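4. The Course Project: From Bowl to Table in Simulation

4.1 Why we moved the project into a simulator

The first two times we ran the course, every team shared one arm in the basement lab. Students booked it in blocks, mostly at night, and a lot of a block went to finding out what the last team had changed. They liked the arm very much and learned less from it than we hoped. When we rebuilt the course we kept the arm for demonstrations and moved all graded work into Bromik, our simulation package. It runs on a laptop, resets in a moment, and gives every team the same arm and the same table at any time of day.

We were nervous about this. Would students care about a robot they could not touch? They did, and more than we had dared to expect! Teams named their arms and kept long logs of their best failures, and the help forum was busy well past midnight before each deadline.

The class had 20 teams, with 3 students in each. Most were in their second year and had taken one programming course. Very few had seen a rotation matrix before, and we did not ask for one as a prerequisite.

4.2 The task

All teams worked on the same task, which we call Drudon. A small cube starts in a shallow bowl on a table. The arm has to pick it up, carry it clear of the rim, and set it down on the bare wood next to the bowl. A drink can stands on the same table as an obstacle, and a trial in which the can is moved does not count as a success.

It sounds easy, and students say so in the first week. The bowl is what makes it interesting. A cube on a flat table can be approached from almost any side, but a cube in a bowl has a rim around it, and open fingers take up more room than people think. A team that comes in too low hits the rim. A team that stops too high closes on air or pinches the top edge, and the cube pops out and slides away – a sight that got a cheer in the lab session every single time. The start position of the cube inside the bowl changes from trial to trial, so a fixed list of joint angles will not do.

We gave each team the position of the bowl and the can at the start of a trial, but not the position of the cube. That had to come from the simulated camera. Figure 2 shows the arm over the bowl in the pre-grasp pose, the point at which the team's code has to decide whether to go down or to move sideways and look again.

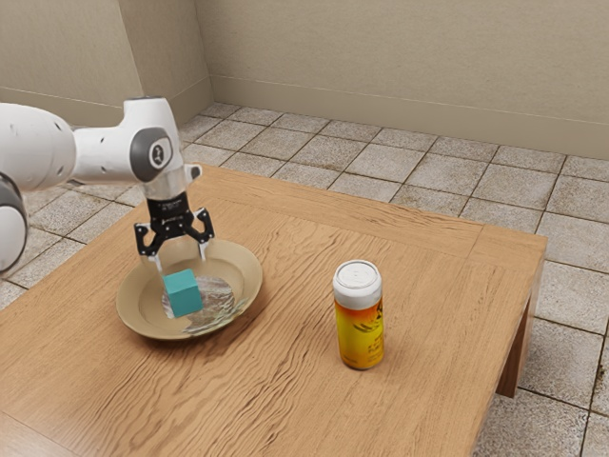 Figure 2. Pre-grasp pose in the Drudon task. The gripper is open above the teal cube, with neither finger in contact; the can to the right of the bowl is the obstacle.

The teal of the cube was a deliberate choice. It stands out well against the tan of the bowl and the table, so a simple color threshold is enough to get a team started, and we wanted every team to have something moving by the end of the first lab. The floor of the bowl is less kind. It is shiny and reflects blurred patches of gray and white, and we asked teams to check their detector against it before trusting any number it gave them. Several chose to keep the color threshold and add a size check. Others went straight to fitting the top face of the cube, which took longer to write and held up better when the lighting was changed.

4.3 How the work was organized

The project was split into 4 stages. In the first, teams moved the gripper to a point we gave them. In the second they found the cube in the camera view and moved to a point above it. The third added the grasp and the lift, and the fourth added the placement and the rule about the can. Each stage had its own test script, and teams could run it as often as they liked. We think the open test scripts did more for the mood of the class than anything else we changed. In earlier years a grade came as a surprise. Now a team knew on Thursday afternoon exactly where it stood, and could decide for itself whether to fix the grasp or tidy up the report.

Code was turned in through Drirnus, the department's submission server, which ran the final version of each team's program on 600 trials with start positions the students had not seen. We gave back the success rate and, for each failed trial, a replay file. The replays turned into the best teaching material we have. Watching your own gripper go down beside the cube with total confidence is a fast way to understand a sign error, and students who had skipped the lecture on coordinate frames came back with very good questions about it.

We also required a one-page failure note from each team. It had to pick one kind of failure, say how often it came up, and propose a cause that could be tested. We graded the test, and a team whose guess was wrong could still get full marks if the test was sound. This took some explaining. By the third stage, though, the notes were a joy to read, and a few were careful enough that we changed the task because of them. One note showed that our own script scored a trial as a success while the cube was still leaning on the outside of the bowl. We fixed the script and thanked the team in class.

4.4 The demonstration day

At the end of the term, teams that wished to could try their code on the real arm in the Lozano lab. This part carried no grade. We told students plainly that the simulator does not model the give in the finger pads or the small delay in the camera, and that a program tuned tightly to the simulator might need slower motions and a little more height above the rim. Teams were allowed to change their speed and height settings but not their logic.

We kept no formal success count on that day and make no claim here about transfer. What we can report is what students wrote afterward in the course survey, which we turn to in Section 5, along with the changes in scores from the first stage to the last.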